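Zilline Stoneware Utensil Crock, Tall
Item 2777

We have been selling crocks in one shape or another for longer than we care to add up, and the tall Zilline is still the one we bring home for ourselves. It holds the long things that never fit in a drawer (the big ladle, the fish turner, that whisk you got as a wedding present) and it stays put when you grab something in a hurry with the other hand on a hot skillet!

Each crock is thrown at the Drundine pottery and fired twice, then left to cool overnight before anybody touches it. The glaze is a soft matte one, so it doesn't show fingerprints the way a shiny one will, and it comes in three colors: Oat, Harbor and Moss. Please expect small differences from one to the next, as we like to see them and hope you will too.

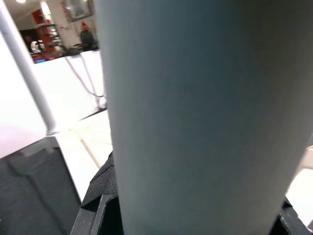 Washing is easy enough. Warm water and a drop of dish soap will do, or the bottom rack of the dishwasher if you've had a long day. A metal spoon can leave a gray mark on the inside after a while, and a little baking soda on a damp cloth takes it right off. Do let the unglazed foot dry all the way before you set it on a wood counter.

If you already own the Kisar spoon rest or the Suksawat salt jar, the glazes are mixed from the same recipes and sit together very nicely on a shelf.

Height: 245 mm
Width: 154 mm
Weight: 4 lb
Dishwasher safe: yes
Oven safe: no

Gift wrap is available at checkout, and we are glad to tuck in a handwritten note if you tell us what to say. Moss is sold out just now, and the next firing of that color is planned for November. Leave your email below and we'll write to you when it's back on the shelf.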